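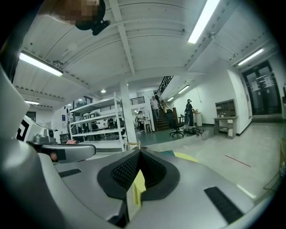
Part-time Kitchen and Dining Room Assistant
Dullthorpe House, Skilach

Dullthorpe House is a residential home for older adults on the north side of Skilach. We are looking for a kitchen and dining room assistant to join the weekday team, with one Sunday shift in every 4. The job is permanent and open to people with no previous kitchen work. We would like the new person to start in April, but we can wait a little for the right applicant.

The kitchen makes breakfast, lunch, an afternoon snack and supper on site. Lunch is the main meal and the busiest part of the day. Most residents eat in the dining room, and trays go up to those who prefer to stay in their rooms. You would be working under our head cook, Amado Magbanua, who plans the menus and does the ordering.

What the work involves

Setting tables before each meal and clearing them after
Washing and cutting vegetables and fruit
Plating meals and checking each plate against the diet sheet
Carrying trays to rooms and collecting them again
Running the dishwasher and washing pots by hand
Wiping down counters, sweeping and mopping the kitchen floor at the end of the shift
Putting away deliveries, with older stock moved to the front
Writing down fridge and freezer temperatures in the log

You will be on your feet for most of the shift. Some of the delivery boxes are heavy, and there is a cart for moving them from the back door to the pantry. The kitchen gets hot in the summer, even with the fans on.

The diet sheet matters a great deal in this job. Several residents have allergies, and others need soft or pureed food. The sheet changes often, sometimes between breakfast and lunch, so you will need to read it fresh every time. If something on it is unclear, stop and ask before the plate goes out.

Hours

Shifts run from 7 in the morning to 1:30 in the afternoon, with a paid half-hour meal break. We post the schedule 2 weeks ahead. Swaps between staff are fine as long as Amado knows before the schedule is posted - later swaps need a call to the office.

There are no overnight shifts. The supper crew is a separate team, though extra hours come up there when people are on vacation, and you may take them if you want them.

What we are looking for

You should be able to read and write well enough to follow a menu, a label and a diet sheet. You should be comfortable talking with older people, some of whom are hard of hearing or may ask you the same thing more than once. You need to be on time. Breakfast goes out at 8 whether or not the kitchen is fully staffed.

A food handler card is required, but you do not need to have one when you apply. We pay for the class and for the hours you spend taking it. All new staff go through a background check, and we cover that cost as well.

Experience in a restaurant, school cafeteria or hospital kitchen is useful. So is a second language, as a number of our residents are more at ease in Tagalog or Spanish.

Pay and benefits

The hourly rate depends on experience and is paid every second Friday. Before any interview we will tell you the rate we have in mind. You get paid sick time from the first day, a free meal on each shift, and 2 sets of work clothes. We also pay back up to $100 a year toward non-slip shoes. Bring the receipt to the office.

Getting here

We are on the Umali Road bus line, and the stop is across the street from the front gate. Staff parking is behind the building, off Clundora Street. Please leave the spaces by the front door for visitors. There is a covered rack for bikes next to the delivery door.

How to apply

Pick up a form at the front desk or ask for one to be mailed to you. A resume is welcome but not needed. Please give us the names of two people who can speak about your work - a teacher or someone you have volunteered for is fine if this would be your first job.

Return the form to Jonalyn Gatchalian, Staff Office, Dullthorpe House, 620 Umali Road, Skilach. You can also leave it at the front desk in a sealed envelope with her name on it. Interviews take place in the afternoon and include a short walk through the kitchen and dining room, so please wear closed shoes.

If you need help filling out the form, or need any changes made for the interview, ask for Jonalyn at the desk. We reply to everyone who applies.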